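Keeping the Cell Running: Set-up and Maintenance of the Table-top Arm
Student project report, second term
Isla Innes and Phúc La
Supervisor: Marion Drummond
Submitted 25 March 2020

1. What we were asked to do

The brief called this a maintenance project, and we signed up for it thinking it would be the easy one. The arm in the Leckie room was already built and already moving. Our job was to write down how it is set up, look after it for a term, and say whether the upkeep plan we inherited from last year's group was any good.

Our short answer to the last part is that some of it was. The plan, written under the project name Callivell, has 38 checks in it. We don't think anyone had ever done all 38 in one go, and when we tried it took most of an afternoon and found one fault.

2. The cell

The cell is one arm and one white table. The arm picks up small toy items and moves them between a plate, a basket and a boxy appliance at the side. The toys were chosen before our time, apparently for being different shapes. We have doubts about how much a toy strawberry can teach anybody about handling food, but that is a matter for the group who write the tasks, and we kept to the hardware.

Last year's report says the table layout is "fixed". It isn't fixed in any sense we would accept. There was no drawing of it, and the positions were passed on by word of mouth. Gwawr Kemeys, who looks after the room, puts things back where she remembers them, and her memory and ours did not always agree. We made a paper template for the plate, basket and appliance and keep it rolled up in the cupboard. It has already been used by people other than us, so we count it as worth the paper.

3. Cables

If we could change one thing in this cell it would be the cables. The Callivell plan has a single line on them: "check cables tidy". Tidy is a matter of opinion, and it was written by people who had stopped noticing them. 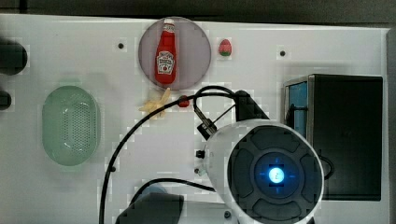
A loop that looks harmless with the arm at rest can end up across the work area once the wrist turns. It can push a light toy out of place, and then the next pick misses and the miss gets written down as a software fault. We went through the run log from the autumn and found 262 failed picks, nearly all of them marked "vision". There is no way to tell now how many were really the cable, and we won't guess. We would only say that one word against nearly every failure looks to us like a habit of whoever was typing.

Our replacement check is longer but can be answered yes or no:

Move the wrist slowly to each end of its travel, with no items on the table.
At each end, stop and see whether any cable lies where an item would go.
Look at the connector end of each cable for strain or a sharp bend.
If a cable has to be moved, write down which one and where it went.

We tried cable clips from Zitwood on one stretch for a fortnight. They held well enough with the arm still and slid along once it had been working for a morning. The packet promised more than that. Mhairi Jardine suggested a strap with a bit of stretch in it, and this did better, though we have only two weeks of use to go on and would not call it proved.

4. The gripper and its screws

The plan says to tighten all gripper screws every week. We followed this for the first month and then stopped, with Marion's agreement. Going round every screw each week with a hex key seemed to us more likely to wear the heads than to find a loose one. It also meant the fingers were being nudged each time, and we had to check the closing position again afterwards.

What we do now is put a thin line of paint pen across each head and on to the metal beside it. If the two halves of the line no longer meet, the screw has turned. Checking takes a couple of minutes with a torch and needs no tools at all.
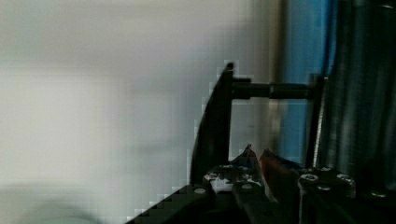
The awkward ones are those low down near the fingers, where a normal key fouls the bracket and you end up working by feel. We bought a ball-ended key for these. The one fault our long afternoon turned up was here: a bracket screw that could be moved with finger pressure. We can't say how long it had been like that. The weekly sheet had a tick beside it every time, including two ticks in our own handwriting, and we have left those sheets in the appendix.

Finger closing is checked with a strip of card. Close the gripper on it at low force and pull. The card should drag evenly on both sides. Phúc wanted a proper gauge for this and Isla did not, and we are still not agreed. The card costs nothing, but it depends a good deal on whose hand is pulling.

5. Stopping and starting

The old start-up sheet told you to power up, wait 60 seconds and begin. We found no reason for the 60 anywhere. We tried shorter waits and could find no difference, but our test was small and we have left the figure alone — it does no harm, and it gives you time to look at the cables.

More seriously, the sheet did not mention the stop button until page 2. It is now the first line. Nobody should put a hand near the fingers, for paint marks or anything else, until the arm has been stopped and the power isolated.

6. What we don't know

The Sivness log software keeps no record of who did a check, only that it was done. So we can't say whether our shorter plan is better or whether we were simply paying more attention because we had a report to write. The group taking over in May will be a fairer test. We have asked them to keep the failed picks under three headings, "vision", "cable" and "not known", and to use the last one freely.

The new plan has fewer checks than the old one, and the full list is in Appendix A. The table template is drawn at full size in Appendix B. Please don't fold it.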